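컵 쌓기 데이터 전처리 다시 짠 이야기

지난달에 날레모(Nalemow) 파이프라인에서 시간 정렬 부분을 고치겠다고 적어 놓고 한동안 글을 못 올렸다. 결국 시간 정렬만 고친 것이 아니라 물체 검출 쪽까지 손을 댔다. 까먹기 전에 정리해 둔다. 결과 수치보다는 어디에서 막혔는지 위주로 쓴다.

작업 자체는 단순하다. 손에 들고 쓰는 그리퍼로 식탁 위의 종이컵을 집고, 세우고, 겹친다. 카메라 영상에서 손목 궤적과 손가락 벌어진 폭을 뽑고, 그걸 행동으로 삼아 정책을 학습시킨다. 지금까지 모인 에피소드는 200개가 넘는다. 길이는 제각각이고, 중간에 컵이 넘어져서 다시 세우는 것도 섞여 있다. 그런 에피소드는 빼지 않았다. 넘어진 컵을 다시 세우는 동작도 배워야 하기 때문이다.

먼저 시간 정렬.

영상은 프레임 간격이 33밀리초 근처이고, 자세 추정 쪽은 그보다 훨씬 촘촘하게 값이 나온다. 예전 코드는 프레임마다 가장 가까운 자세 값을 하나 골라서 붙였다. 짧은 에피소드에서는 눈에 띄는 문제가 없었다. 그런데 긴 에피소드의 뒤쪽으로 갈수록 손가락은 이미 닫혔는데 폭 값은 아직 열려 있는 구간이 나왔다. 심한 것은 200밀리초까지 밀려 있었다. 컵을 집는 순간에 이만큼 어긋나면 정책은 컵 앞에서 멈칫하다가 늦게 닫는 동작을 배운다. 재생해 보면 딱 그렇게 움직였다.

처음에는 고정 지연이라고 생각하고 상수를 빼 봤다. 앞쪽은 맞고 뒤쪽은 안 맞았다. 두 시계가 서로 다른 속도로 가고 있었다. 에피소드마다 시작 시각과 끝 시각 두 군데에서 오프셋을 따로 구하고 그 사이를 직선으로 보간하니 대부분 해결됐다. 오프셋은 영상에서 구한 카메라 회전 속도와 관성 센서의 회전 속도를 상호상관으로 맞춰서 구한다. 손을 거의 움직이지 않는 구간에서는 상관 값이 평평해져서 엉뚱한 봉우리를 잡는다. 그래서 회전량이 일정 수준을 넘는 구간만 골라 쓰게 했다. 그 조건을 만족하는 구간이 없으면 에피소드를 버리지 않고 따로 표시만 해 둔다.

자세 값도 이제는 가장 가까운 것을 고르지 않고 보간한다. 위치는 선형, 회전은 구면 선형. 당연히 처음부터 이렇게 했어야 하는 부분인데, 초기에 급하게 짠 코드가 그대로 남아 있었다. 커밋 기록을 보니 내가 쓴 코드였다.

다음은 손가락 폭.

폭은 양쪽 손가락의 위치를 영상에서 추적해서 구한다. 화면 아래쪽에 항상 손가락이 보이니까 어려울 것이 없다고 봤는데, 손가락 끝의 짙은 파란색 패드가 그늘에 들어가면 검은 링크와 잘 구분되지 않는다. 추적기가 패드 끝이 아니라 링크 쪽으로 미끄러지고, 폭이 실제보다 좁게 나온다. 색 임계값을 조정하는 것은 조명이 바뀔 때마다 다시 해야 해서 포기했다.

대신 관절 핀을 쓰기로 했다. 은색이고 둥글어서 어두운 배경에서 잘 잡힌다. 링크 길이는 도면에 있으므로 핀 위치만 알면 패드 위치는 기구학으로 계산된다. 렌즈 왜곡을 먼저 펴고 나서 계산해야 하는데, 이 순서를 바꿔 놓고 오전을 통째로 날렸다. 왜곡을 펴지 않은 좌표를 넣으면 손가락이 닫혀 있을 때는 그럴듯하고 벌어질수록 오차가 커진다. 그래서 닫힌 상태로만 검사하면 모르고 지나간다. 지금은 테스트에 완전히 벌린 상태의 프레임을 반드시 넣는다.

핀 하나가 물체에 가려지는 경우도 있다. 좌우 손가락은 같이 움직이는 구조라서 한쪽만 제대로 보이면 나머지는 대칭으로 채운다. 양쪽 다 가려지면 앞뒤 프레임으로 보간하고 신뢰도를 낮게 적는다. 학습할 때 신뢰도가 낮은 프레임의 폭 손실에는 가중치를 작게 준다. 복잡한 방법은 아니지만 폭 그래프의 뾰족한 잡음은 거의 사라졌다.

제일 오래 걸린 것은 컵 검출이었다.

컵은 색도 크기도 섞어서 쓴다. 빨간 컵은 문제가 거의 없다. 흰 컵이 문제다. 흰 식탁보 위에 흰 컵이 있으면 경계가 약하고, 식탁보에 인쇄된 무늬가 컵보다 더 물체처럼 생겼다. 초기 모델은 꽃다발을 둘러싼 타원형 장식을 통째로 컵 입구로 잡은 적도 있다. 둥글고, 안쪽이 하얗고, 테두리가 있다. 모델 입장에서는 틀린 말도 아니다.

라벨을 다시 보니 우리 쪽 문제도 컸다. 누운 컵과 선 컵을 같은 클래스에 넣고 방향 정보는 전혀 적지 않았다. 누운 컵에서는 입구가 어느 쪽을 향하는지가 집는 위치를 결정하는데, 박스만 있으면 그걸 알 수가 없다. 에일린 락손과 의논해서 라벨 형식을 바꿨다. 컵마다 입구 중심과 바닥 중심을 점으로 찍고, 안 보이는 점은 가려짐 표시를 한다. 점 둘이면 축 방향이 나오고 누워 있는지 서 있는지도 대체로 판단된다.

흐려진 컵을 어떻게 할지는 의견이 갈렸다. 움직임 때문에 윤곽이 번진 프레임에서는 점을 정확히 찍을 수가 없다. 나는 라벨에서 빼자고 했고, 에일린은 빼면 추적이 끊긴다고 했다. 해 보니 에일린 말이 맞았다. 컵이 구르거나 기울어지는 몇 프레임이 빠지면 추적기가 그 전후를 다른 물체로 본다. 지금은 번진 컵도 점을 찍되 불확실 표시를 붙이고, 그 점에는 위치 오차를 넉넉하게 허용한다. 추적 쪽에서는 이 표시가 붙은 관측의 공분산을 키운다.

무늬 오검출은 배경을 따로 모델링해서 줄였다. 식탁보는 대체로 평면이므로, 에피소드 안의 여러 프레임에서 평면 호모그래피를 구해 서로 겹쳐 보면 인쇄된 무늬는 제자리에 있고 높이가 있는 물체는 어긋난다. 시점이 바뀌어도 평면에 딱 붙어 있는 검출은 점수를 깎는다. 컵에 인쇄된 그림이 식탁보 무늬와 헷갈리는 경우도 이 방법으로 상당 부분 정리됐다. 단점은 카메라가 거의 안 움직이는 구간에서는 쓸모가 없다는 것이다. 그럴 때는 앞에서 만든 배경을 그대로 가져다 쓴다. 천이 밀려서 주름이 생기면 다시 만들어야 하는데, 다시 만들 시점을 정하는 기준은 아직 엉성하다. 정합 잔차가 커지면 새로 만드는 정도이고, 그 문턱값은 눈으로 보고 정했다.

마스크도 손봤다. 손가락 영역을 가리고 검출을 돌리는데, 예전에는 고정된 다각형을 썼다. 손가락을 벌리면 다각형 밖으로 나가고, 오므리면 필요 없는 곳까지 가린다. 이제 핀 위치로 폭을 알 수 있으니 폭에 따라 마스크 모양을 바꾼다. 패드 가까이에 있는 컵이 마스크에 먹히는 일이 확실히 줄었다. 집기 직전 프레임에서 컵이 보이느냐 안 보이느냐의 차이라서 이 부분은 학습 결과에도 영향이 있을 것으로 본다. 아직 따로 떼어 놓고 비교하지는 않았다.

도구 이야기도 조금. 에피소드를 훑어보는 뷰어는 케네스 망구밧이 만든 브라멜(Bramell)을 계속 쓴다. 이번에 폭 그래프와 영상을 같은 시간축에 놓고 같이 스크롤하는 기능이 들어갔는데, 시간 정렬 버그는 사실상 이 화면으로 찾았다. 로그만 봤으면 더 오래 걸렸을 것이다. 요청해 둔 것은 검출 점을 뷰어 안에서 바로 고치는 기능이다. 지금은 틀린 프레임 번호를 적어 두었다가 라벨 도구를 따로 열어서 고친다. 번호를 잘못 옮겨 적는 일이 자꾸 생긴다.

전처리를 새로 돌린 데이터로 정책을 다시 학습시키는 중이다. 설정은 일부러 하나도 바꾸지 않았다. 정렬만 고친 것과 검출까지 고친 것을 나눠서 돌리고 있어서 시간이 좀 걸린다. 중간 체크포인트를 재생해 보니 컵 앞에서 멈칫하는 동작은 줄어든 것 같다. 겹치는 동작은 아직 모르겠다. 컵 입구끼리 맞추는 마지막 부분은 깊이 오차에 민감해서 전처리만으로 해결될지 의심스럽다.

남은 일은 다음과 같다. 배경 갱신 기준 정리, 불확실 표시를 자동으로 붙이는 흐림 측정, 에피소드 메타데이터에 렌즈 보정 버전 기록. 마지막 것은 별것 아닌데 안 해 둬서 이번에 어떤 보정 파일을 썼는지 하나하나 확인해야 했다. 학습이 끝나면 비교 결과를 이어서 올리겠다.
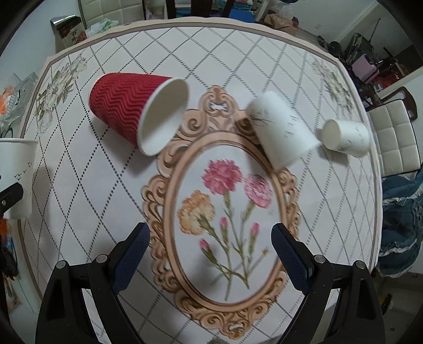 카네이션 무늬 식탁보와 종이컵. 오른쪽 어깨에 걸친 흰 컵처럼 윤곽이 번진 것에 불확실 표시를 붙인다.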